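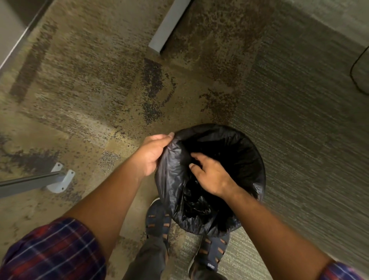

Liner folded over the rim and pressed down inside, item 9.

Workstation Waste and Desk Safety Checklist
Hadlow Building, open office floor
Form 762, November round
Inspected by: Laiba Baloch
Reviewed by: Haris Satti

Scope: desk-side waste bins, liners, desktop cable trays and the carpet at each workstation. Kitchens, print rooms and the loading area are on separate forms. Mark each item OK, ACTION or N/A. Comments go under the item they belong to.

Section A. Bins

1. Bin stands on the floor, clear of the walkway. OK
Bins stay within the cubicle line. Two on the window side had drifted into the aisle and were moved back during the round.

2. Bin body free of cracks and sharp edges. OK

3. Bin is not used for batteries, toner, broken glass or hot drinks. ACTION
One AA battery found in general waste. Battery tube is at the supply cabinet; the label on it has faded and needs replacing.

4. Bin emptied before it is full to the rim. OK
Emptying starts at 6 p.m. Anything above the rim at that time is to be noted by desk number.

5. Nothing stored under or behind the bin. OK

Section B. Liners

6. Correct liner size in use. ACTION
Zimar liners fit the round bins with enough film left for a full fold. The Flirkell liners from the previous order are short and slip into the bin under load. Use up the Flirkell stock in the print room boxes only.

7. Liner opened fully before it goes in. OK
Separate the film at the top edge with the fingertips. Do not blow into the bag and do not use scissors or a knife to start it. A nick at the edge will run down the side once weight is on it.

8. Spare liners kept folded and off the floor. OK
At workstation 137 the folded stack was on the desktop while the bag was being opened.

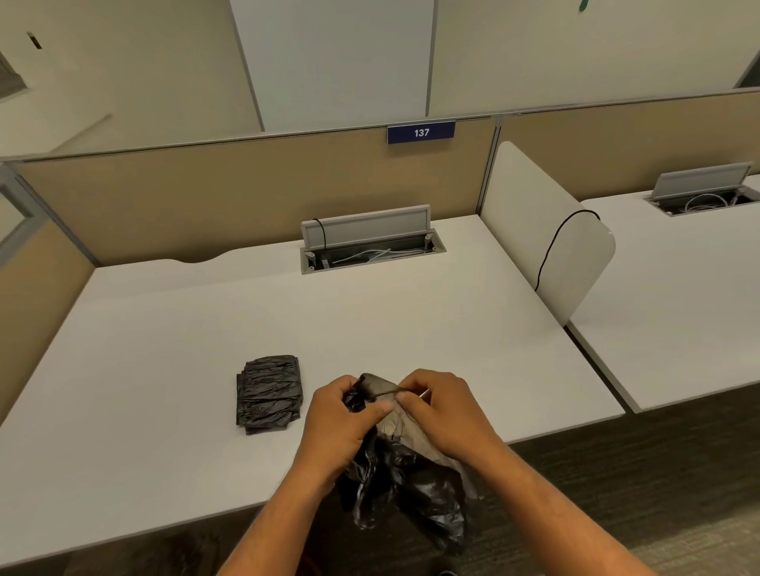

Mehwish Hayat: I would mark item 8 ACTION. Stack on the desk is fine during the change, but the form should say where it goes afterward. I have found liners left on keyboards and on top of paperwork, and at one desk they had slid off behind the drawers. Suggest the cart, top shelf, before moving to the next station.

Reply, L. Baloch: Agreed for the next revision. Status left at OK for this round, as the item covers folded and off the floor only. Wording passed to Haris Satti.

9. Liner folded over the rim on all sides. OK
The fold should cover the rim completely, with no bare section where waste can drop between liner and bin. Press the film toward the inside wall to let out trapped air. A liner that balloons in the middle has not been pressed down far enough.

10. Full liners tied before lifting. OK
Lift by the neck of the bag. One hand under the base only if the contents are known — paper and packaging, in practice. Do not compress waste by hand or foot.

11. Used liners not carried against the leg. N/A
Not observed this round.

Section C. Desktop and cables

12. Desktop clear enough to work over. OK

13. Cable tray lid in good order, hinges intact. OK
Lid may stand open while cables are being changed. Close it at the end of the job. Coffee and paper clips in the tray account for most of the repair tickets from this floor.

14. Cables inside the tray, not hanging over the front edge of the desk. OK
A cord at the front edge can be caught when a liner is pulled up from below. Slack goes to the rear of the desk.

15. Desk number sign fixed and readable. ACTION
One sign loose on its rail, reported under ticket 1388. Khokhar to refit with the correct clip. Tape is not acceptable as a permanent repair.

16. Liner change carried out without leaning across the desk. OK
Open the bag low, over the bin, with one hand on each side of the mouth. Holding it high and shaking it down brings the film across whatever is on the worktop.

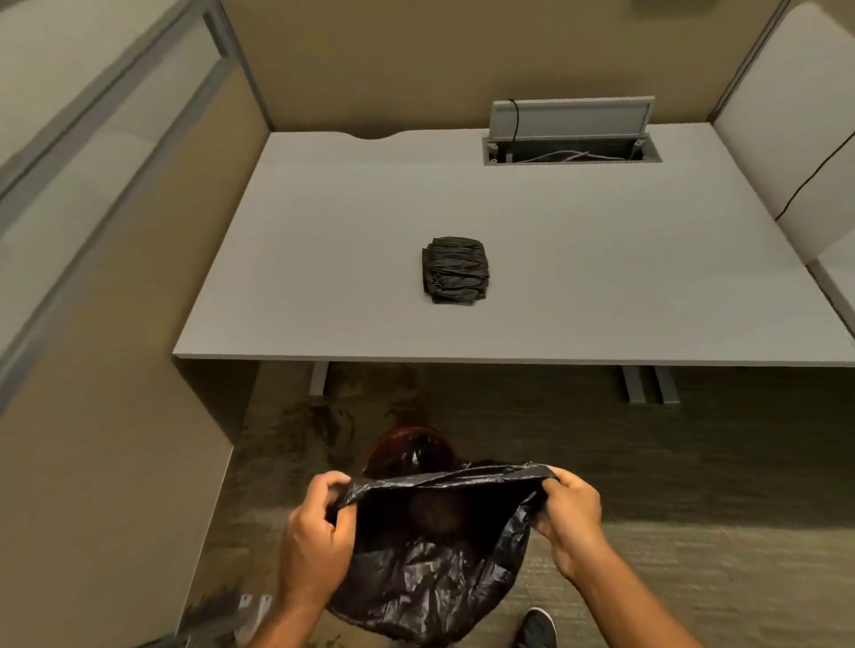 Section D. Floor

17. Carpet tiles flat, no lifted corners. ACTION
One corner up near the copier. Re-glue or replace.

18. No liner film or ties left on the carpet. OK
Thin film on carpet slides easily underfoot. Check before leaving each station.

19. Spills reported the same day. OK

20. Walkways clear at close of round. OK

Actions carried forward

Item 3: new label for battery tube. Tatu Minja.
Item 6: move Flirkell stock to the print room, reorder Zimar, 40 rolls. Wajid Tarar.
Item 15: ticket 1388, Khokhar.
Item 17: carpet corner, copier bay. Tatu Minja.

Revision note: item 8 to be reworded before the form is reissued. Send further comments to Haris Satti with the item number in the subject line.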